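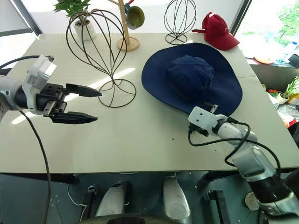
자주 묻는 질문: 그레르노셀 빙상장 성인 피겨스케이팅 강습

최종 수정 09/12/2025

스케이트를 한 번도 타 본 적이 없는데 등록할 수 있나요?
네. 입문반은 넘어지고 일어나는 법부터 시작합니다. 첫 시간에는 벽을 잡고 타도 됩니다.

반은 어떻게 나뉘나요?
입문, 초급, 중급 세 개 반입니다. 입문반과 초급반은 플로렌스 코르미에 코치, 중급반은 자바리 무고 코치가 맡습니다. 중급반은 앞뒤 크로스오버와 스리턴이 가능해야 합니다.

한 반 정원은 몇 명인가요?
20명입니다. 신청자가 5명 미만이면 그 반은 열리지 않고 수강료는 전액 환불됩니다.

스케이트화를 꼭 사야 하나요?
입문반은 대여화로 충분합니다. 초급반부터는 개인 스케이트화를 권합니다. 하키화와 스피드화는 날 모양이 달라 수업에 쓸 수 없습니다.

날은 얼마나 자주 갈아야 하나요?
타는 횟수와 체중에 따라 다릅니다. 에지가 옆으로 밀리는 느낌이 들면 맡기세요. 연마는 1층 보그알레 매장에서 접수하며, 새 스케이트화는 첫 연마를 하고 오셔야 합니다.

복장 규정이 있나요?
장갑은 필수입니다. 청바지와 긴 목도리는 피해 주세요. 입문반은 헬멧을 써야 하고 대여소에서 무료로 빌릴 수 있습니다.

결석하면 보강이 되나요?
같은 학기 안에서 3회까지 같은 수준의 다른 시간대 수업에 들어올 수 있습니다. 전날까지 안내 데스크에 알려 주세요. 다음 학기로 넘길 수는 없습니다.

페어나 아이스댄스도 배울 수 있나요?
정규반은 없습니다. 중급반을 마친 분은 위클리프 냠웨야 코치의 아이스댄스 기초 특강을 신청할 수 있습니다. 파트너 없이 신청해도 됩니다. 리프트는 다루지 않습니다.

급수 시험은 언제 있나요?
4월에 있습니다. 신청서는 담당 코치의 서명을 받아 제출합니다. 시험용 음악 파일은 따로 보내야 하고, 접수 후에는 곡을 바꿀 수 없습니다.

강습생은 자유 활주가 무료인가요?
수업 당일에 한해 무료입니다. 점프와 스핀 연습은 링크 중앙에서만 할 수 있고, 음악을 틀고 연습하는 사람에게 길을 양보해야 합니다.

주차는 어디에 하나요?
소브비 주차장을 이용하세요. 정문 앞은 정빙차가 드나드는 길이라 주차할 수 없습니다.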